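The floors at my grandmother's place in Ametepe were the color of weak tea, and she washed them every morning before anyone was allowed to have an opinion. I was ten before I learned that other families let a floor wait until the weekend. 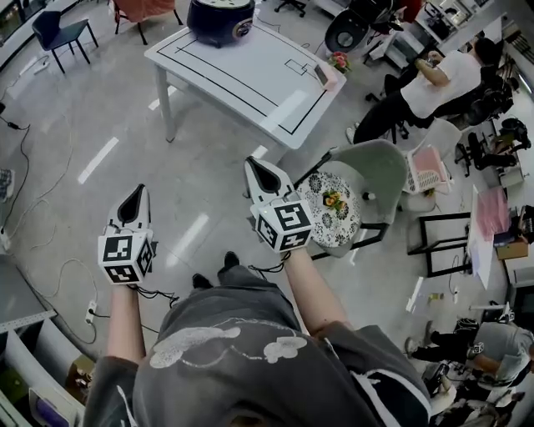
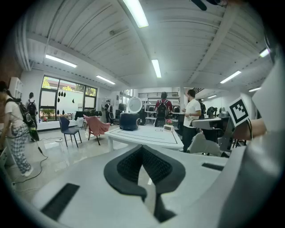 I've spent this winter asking people what they look at when they walk into a room, and hardly anyone says the floor. They say windows, or the sofa. Efua Amissah, who has been laying tile in Wilteck for 16 years, looks down first, every time, even at weddings (especially at weddings!). What she's hunting for is shine. A pale gray tile with a gloss on it, the kind that throws the ceiling lights back at you in white streaks, makes her happy and a bit nervous, because gloss shows off every crooked joint. She'd pick matte for her own kitchen any day.

I went the other way. When we moved into the house on Prundov Street I wanted shiny, and I got it, and for the whole of December I walked around in socks like a kid on a pond. Then the dog tried it. We own seven rugs now.

Zbigniew Kaczmarczyk sold me four of them. His shop is the narrow one behind the old Endov bakery, and you have to climb over the runners to reach the register. He thinks rugs went out of style when people started wanting rooms that look good in the real estate ad - all bare and bright, with nowhere to lie down and read. His own living room has two layers of wool in it, and I fell asleep there once, in the middle of him explaining knots.

My grandmother would have hated that room. She'd have had both layers out on the line by eight in the morning, and she'd have handed me the beater.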